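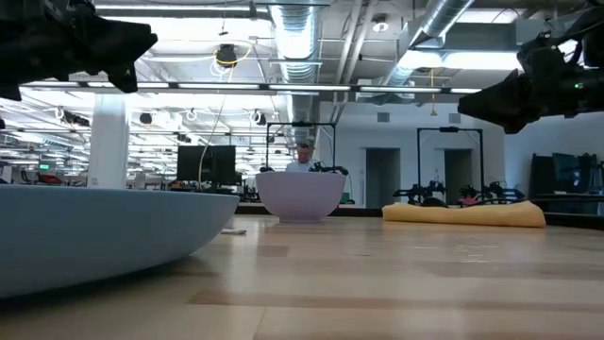

Section 6. Two-arm table station: first set-up and teaching a task

Applies to the Raltitz two-arm kit with Pulteo control software. Older Orellana base plates: same steps, different bolts, see parts sheet.

Read the whole section once before powering anything. It's short.

Before you start

Table level, doesn't rock. Frame bolts tight. Both arms on their bases, cables clipped. Stop button where the operator can reach it without leaning across the table. Second person in the room for the first run, please.

CAUTION: Arms can move when power comes on. Hands, sleeves, lanyards, coffee off the table. No exceptions.

6.1 Power and homing

1. Main switch on. Wait for the controller to finish starting up. Takes a while the first time, leave it alone.
2. Open Pulteo, pick your station from the list. If it says Funport and not your station name, that's the factory label. Rename it now, saves confusion later.
3. Press Home Left. Watch it go all the way. Then Home Right.
4. Open and close each gripper once from the screen. Fingers should meet evenly at the tips. Uneven = redo the finger alignment in Section 4.
5. Check that both arms hold still for a bit with nothing in the grippers. Slow sag means a joint brake problem. Stop, power off, call us.

Note: never home both arms together. The software lets you, we're fixing that.

6.2 Camera check

1. Wipe the lens. Dry cloth only.
2. Open the live view. Whole working area should be in it, plus both grippers at their rest positions.
3. Glossy tabletop? Look for bright streaks from ceiling lights. Tilt the camera a little or turn off the row of lights directly over the table. A matte mat works too, if your task allows one.
4. Lock the camera mount. Then press Save View. If the mount gets bumped, do all of 6.2 again.

6.3 Laying out objects

1. Start with easy stuff. Bowls, a folded cloth. Nothing glass, nothing with liquid in it.
2. Leave room around each bowl for the fingers to come down on the rim.
3. Tall or flared bowls go toward the middle, where either arm can get to them. Wide shallow ones can sit nearer an arm's own side.
4. Cloth: fold it so there's a thick edge standing up a bit. Flat cloth is hard to pinch and you'll waste an afternoon on it.
5. Clear away small bits you don't need. Tape scraps, caps, labels.

Note: shift the objects a little between takes. Same spot every time and the arms only learn that spot.

6.4 Recording a take

1. Both arms up and clear of the objects, grippers empty and open. This is the start pose. Save it.
2. Press Record, wait for the tone.
3. Guide the arms through the task. Slow and steady, no jerks. If you fumble a grip, finish anyway and mark the take Bad afterwards.
4. Return to start pose. Press Stop.
5. Name it. Task, your initials, take number. Please don't use "test", we have hundreds of thsoe.

Do at least 8 good takes before you try playback. Our own bowl-and-cloth set is 1,182 takes but you don't need anything like that to get going.

CAUTION: Don't lift a bowl by the rim with one gripper if there's anything in it. Use both arms or empty it first.

6.5 First playback

1. Speed at the lowest setting.
2. Everyone back from the table, one hand on the stop button.
3. Press Play. Watch the wrists, not the fingers. Wrists are what clip the frame.
4. Anything looks off, hit stop. Don't reach in.
5. Clean run? Raise the speed one notch and repeat.

If it goes wrong

Gripper closes beside the rim: camera has moved. Redo 6.2.
Arm stops mid-reach, no message: cable snagged on the upper arm, usualy. Power off, free it, re-home.
Cloth drops halfway: pinch deeper, record a few more takes.
Arms drift toward each other: check both bases are tightened down.

Set-up questions go to Graciela Cisternas, returns and spare fingers to Ailsa Baird. Have the serial number ready, it's under the base. New finger pads ship in March.

Next: Section 7, Swapping grippers.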